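Why I quit the morning alarm (and what I do now)

I've been meaning to write this one up since September, when I finally gave up on my phone alarm. Two years of hitting snooze every single morning, and I was late to my own kitchen. My sister kept telling me to put the phone in another room. I tried it! I just got up, walked down the hall, turned it off and went back to bed like a very determined ghost.
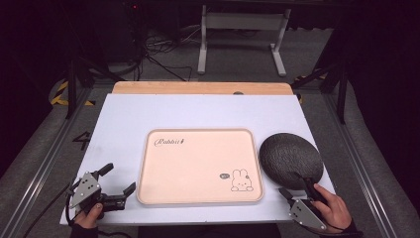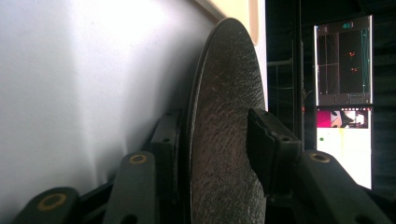
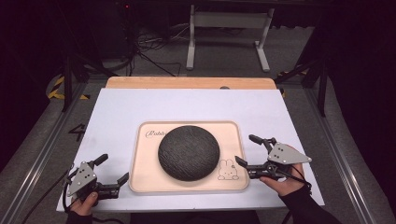 I posted a short version of this last month and Moushumi Fakir wrote back that I had the whole thing upside down, that waking up is decided the night before and I should quit fussing over the sound and start fussing over dinner. She eats by six thirty, reads for a while, and has the lights off before ten. Her comment got more replies than my post did, so fair enough, Moushumi.

I gave her way a go. The dinner part was hard because I get home hungry and then stand at the counter eating crackers until it's too late to cook anything decent. So now I make a pot of lentil soup when I have a free afternoon and live off that. It's fine. I put too much cumin in the last batch and my whole fridge smelled like it for days, but I was eating at a normal hour, and I wasn't lying there at midnight with a stomach full of pasta.

The reading part I loved. I'm on an old paperback mystery set in a place called Stetia, 865 pages, tiny print, and there's a ferry captain in it who I'm sure did it. I'm on page 276 and he has been nice to everybody so far, which is very suspicious if you ask me. Most nights I get through a chapter and then my eyes go.

What I haven't fixed is the light. My bedroom faces the street, and the lamp outside comes straight through the blinds. I bought blackout curtains, hung them crooked, took them down, and hung them crooked the other way. They do help, but then it's pitch dark at six thirty and I have no idea it's morning (I slept right through a delivery the other day).

So if you have curtains AND you wake up on time, please tell me how. I'm trying one panel open next week. I'll also report back on the ferry captain.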